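Subject: Re: [cloth-manip] Iltberg folding numbers, July update

On the Iltberg update:

> We trained on 700 hand-held gripper demonstrations and
> evaluated on 109 held-out trials. The policy transfers to
> the arm with no robot data at all, and we consider
> shirt-sized items on soft surfaces solved.

"Solved" is doing a lot of work there. As far as I can tell from the appendix, the 109 trials use 3 garments, all of them in the training set too. What was held out is the starting pose. I'd like to see the same table with cloth the policy has never touched, and with failures split into missed grasps and dropped corners.

We tried the Oltus checkpoint on our own bed setup and got some 20 usable runs before I stopped. The first pinch was usually fine. The second one, on the free end, was where it fell apart.
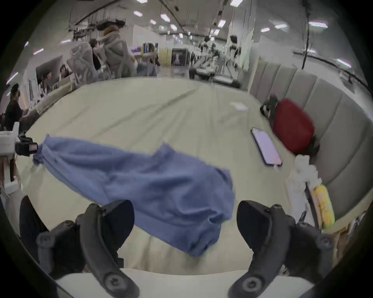

Does the wrist view alone tell the policy where the far corner is?
Only when the corner is lying open. Once it's bunched under the rest of the cloth, the policy is guessing, and more demos of the same kind won't fix that.

Could whoever maintains the Plukine split post the garment list? The link in the readme is dead.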